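The Closet Run

By September the Purkow club had 40 runs logged and nearly all of them ended at the closet door. The robot would stop, think, and roll back to its tape mark.

"Give it 10 seconds," she said.

They gave it 10 seconds. The fan hummed. Her brother ate a cracker over the keyboard.

"Munar rules say we get 2 tries," he said.

"Then we have one left."

She typed the line again, slower.

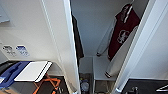
The closet with the door open, maroon garment on the right.

He wrote 41 in the log and went to find more crackers.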